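Lavano floor finish, matte gray — shop use

Used this on the whole selling floor in June. 13 cans, some left over. Store is small, snacks and sauces along the back, produce table on the right as you walk in. Wanted something plain that doesnt glare. Looked at Carbone first but too dark for me. 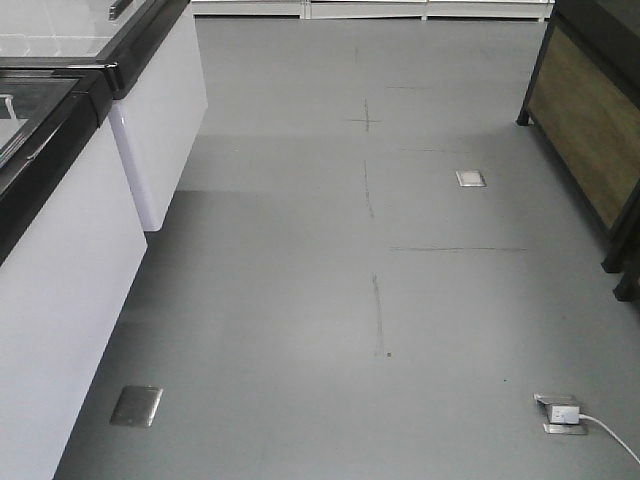 Matte gray by the white units, floor plates still flush.

Color is good. Cool gray, kind of blue at certain times of day. Goes fine with white fronts and the wood-grain panels. Light does bounce off it in patches, so not dead flat like the can says. I can live with that.

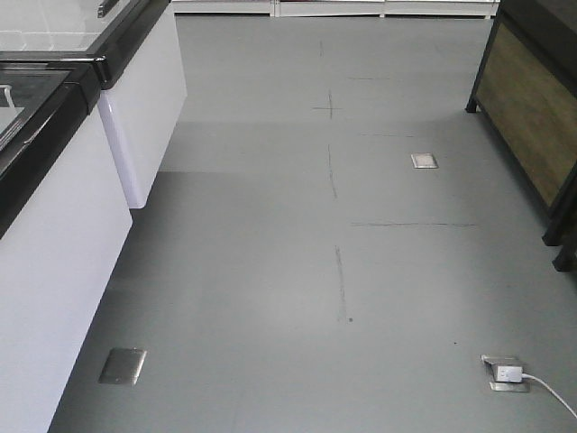 The not so good

Smell. Two nights of it, keep the doors open. Also taping round the floor plates took forever and the instructions say nothing about it. Scuffs show more than I expected near the produce table, and casters don't help.

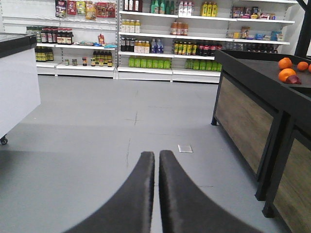 Mopping is easy tho, plain water and a litle soap. Paid 98 a can, cheaper if you order through Kundutard. Would buy again for a shop, probly not for a garage. 4 out of 5.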